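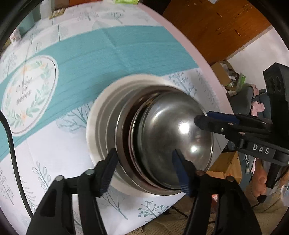 Table Linen and Kitchenware: The Butimville Household Collection

The Brarkircombe Centre for Domestic Life holds 615 catalogued items of kitchen and dining ware, together with a smaller group of printed and woven table coverings. The collection was opened to the public in August and is displayed in the former dining hall on the ground floor. This gallery page introduces one of the table settings and gives notes on the pieces shown.

Visitors are reminded that the settings are rearranged from time to time. A piece noted on this page may have been returned to storage, where it can be viewed by appointment.

The setting

Printed tablecloth, white ground with a broad teal band. The colour of the band is broken by fine streaks resembling wood grain.

Pale pink border. The border runs along one edge of the table and gives a lighter finish to the grey and teal of the main design.

Oval emblem with wreath. Green leaves and small peach flowers encircle a few lines of script lettering. Emblems of this type are recorded in the catalogue under "cartouche, floral".

Botanical drawings. Bare branches, looped leaves and sprigs with round teal berries are printed across the white areas of the cloth. The catalogue groups them under "plant forms, unidentified", as the drawings are too stylized to be assigned to particular species.

Large basin, cream-white, with a wide smooth rim. Stepped rings are visible on the inside. It is the outermost vessel in the nested group.

Stainless-steel bowl with rolled rim. The bowl rests within the basin and holds the remaining vessels.

Polished steel bowl, top of the stack. Its broad rounded surface faces upward. Polished pieces are handled with cotton gloves, as fingerprints show readily on this finish.

About the collection

The table coverings came to the Centre through the Begović bequest, which also provided for their cleaning and storage. The metalware was acquired separately through the Trillico household program. Both groups were catalogued over 2 years and are now listed in a single register, available for consultation at the front desk.

Printed cloths are laid flat for display and rolled for storage, with acid-free tissue between the layers. Nested bowls are separated before they are returned to the shelves, and the rims are checked for dents and scratches. The condition of each item is entered in the register at that time.

Visiting and enquiries

The dining hall is open from 10 a.m. Group visits are limited to 20 people and must be arranged in advance through the front desk. The Centre receives about 2,000 visitors in a year, and mornings are generally quieter.

Photography without flash is permitted. Requests to reproduce images from this page should be made in writing and should state the title of the gallery and the intended use.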